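Week 9 handout: Can a machine tidy a room yet?

Welcome back! Last time we left the factory with its cages and its neat, bolted-down work, and this week we go indoors, where things get much harder (and, to my mind, far more fun). Please read chapter 2 of the Tomar notes before the seminar.

The job for this week's exercise sounds tiny. Clear the table, put each item where it belongs, leave the furniture as you found it. A child of six manages that while talking about something else. For a machine it splits into finding, naming, reaching, gripping, carrying and putting down, and each step passes its mistakes on to the next. Our practice room is simulated, so you can fail as often as you like before supper. Look at the tabletop first – a flat blue oval thing lying right on the surface is a lovely, nasty problem, as there is so little edge to get a finger under. Then plan a route past the stool to the shelves at the back. 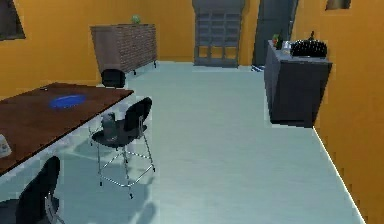

Archana Dwivedi wrote on the course forum that she would worry about the chairs long before the crockery. Her planner treats every chair as a wall, she said, when a person would simply nudge one aside with a hip, and she wanted to know whether nudging counts as cheating.

It doesn't, and I'd love to see someone try it! Pushing things on purpose is a whole field of its own. Do mind the legs, though: thin shiny metal gives real depth cameras a lot of trouble, and a simulator may flatter you there.

So, can they do it yet? In parts. The Clisari trial in August cleared 80 tables in simulation and then, with the same code, managed 17 in a real kitchen. I find that gap thrilling – most of what's left to discover is sitting inside it.

For the seminar: bring one failed run and your best guess at which step went wrong first. Work in pairs if you like. Write-ups can be up to 2 pages, to Ankit Mittal by November 27, 2020.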